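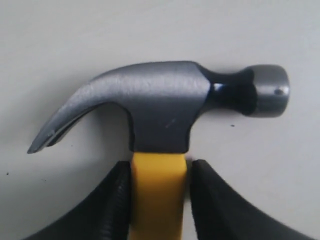 Hegazy Tools, Packing and Kitting Department, Pliltmont site

We look for 2 colleagues for our kitting line (day shift, start in May)

Since last year the robot arms on our line take the hammers and other hand tools by the handle and put them in the kits. Before, our people did this by hand for the full shift. The work of the department is now different, and we want to say openly how.

Your tasks:
Refill the tool trays and prepare the cells for the next order
Check the heads and handles for scratches and put aside what is not good
Stop the arm and correct the grip when a tool is held wrong
Write the stops in the shift book

There is less lifting than before, but more standing and looking, and some people find this tiring. For this reason we change places every 2 hours. All 15 persons of the department kept their jobs, and two of them now teach the new ones.

You do not need experience with robots. The training takes 17 working days and is paid. You should read simple English and be able to work in a team.

Please send a short letter to the Undano office, reference 887, or leave it at the gate before 3 p.m.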